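Inicio | Sobre este blog | Archivo | Contacto

Categoría: Salud y hospitales

La segunda opinión como derecho del paciente: notas tras un año de consulta hepática

Con frecuencia recibo mensajes de lectores que preguntan en qué circunstancias procede solicitar una segunda opinión médica y ante quién debe presentarse la petición. Dado que durante el último año he acompañado a mi padre en su seguimiento en la unidad de hepatología del Hospital de Barnelura, considero oportuno dejar constancia de algunas observaciones. No soy médico. Trabajé 14 años en la gestión administrativa de centros sanitarios y escribo desde esa experiencia.

El diagnóstico inicial se comunicó en el centro de especialidades de Predmont. La consulta fue breve y correcta en el trato, aunque el informe entregado no mencionaba las alternativas de tratamiento ni indicaba a qué servicio correspondía el seguimiento. Mi padre salió con una cita para cinco meses después y una hoja de recomendaciones dietéticas. La familia acordó esa misma tarde pedir una valoración en otro centro.

La solicitud se presenta por escrito en la unidad de atención al paciente. En nuestro caso se nos requirió el informe clínico, las analíticas anteriores y las pruebas de imagen en formato digital. Este último punto merece atención: el informe del radiólogo no sustituye a las imágenes, y el servicio receptor suele necesitar ambas cosas. Tuvimos que regresar al archivo de Predmont a recogerlas y la tramitación quedó detenida durante ese tiempo. La resolución llegó a los 20 días.

En Barnelura nos atendió el doctor Panagiotis Xenos. Revisó la documentación antes de recibirnos, circunstancia que agradecimos, y dedicó la primera parte de la visita a preguntar por los medicamentos que mi padre tomaba en casa. Entre ellos figuraba un preparado de herbolario que no constaba en ningún informe. El doctor solicitó que se suspendiera hasta disponer de nuevas analíticas y explicó que los productos de venta libre deben declararse siempre en la consulta, con su envase si es posible. Desde entonces llevamos una relación escrita, con el nombre de cada producto, la dosis y la hora de la toma.

La segunda valoración confirmó el diagnóstico principal y modificó el plan de seguimiento. Las revisiones pasaron a ser más frecuentes y se incorporó una consulta de nutrición. Conviene señalarlo, porque muchas familias entienden la segunda opinión como una impugnación de la primera. Los profesionales de Predmont recibieron el nuevo informe con normalidad y continúan a cargo de las analíticas ordinarias.

Quisiera referirme también a la Asociación Petridis de pacientes hepáticos, que cuenta con 200 socios y mantiene un servicio de orientación telefónica por las tardes. Su personal nos facilitó el modelo de solicitud y nos advirtió de la conveniencia de conservar copia sellada de cada escrito. Quienes residan en Woludton pueden acudir directamente a su sede, situada junto a la biblioteca, donde se ofrece además un grupo de apoyo para cuidadores. Asistí a dos sesiones. En la primera apenas hablé; en la segunda pregunté por las ayudas al transporte, cuya existencia desconocía por completo pese a mis años de oficio.

A quienes se encuentren al inicio de este proceso les recomiendo ordenar los documentos por fecha y llevar a la consulta las preguntas anotadas. Nosotros preparábamos cinco como máximo. Una lista más larga obligaba a pasar por alto las respuestas, y mi padre se fatigaba. Resulta igualmente útil que acuda un acompañante encargado de tomar notas, siempre con el consentimiento del paciente.

Queda pendiente la revisión de septiembre, en la que se decidirá si procede mantener la pauta actual. Hasta entonces continuaré respondiendo a las consultas de los lectores sobre los trámites, con la salvedad habitual de que las cuestiones clínicas corresponden al equipo que atiende a cada persona.

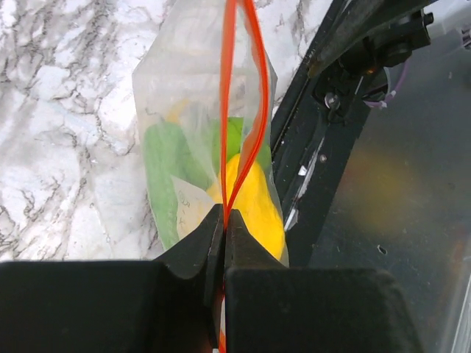
En la próxima entrada me ocuparé de las ayudas al transporte sanitario no urgente, de los plazos para solicitarlas y de los justificantes que nos exigieron en Woludton.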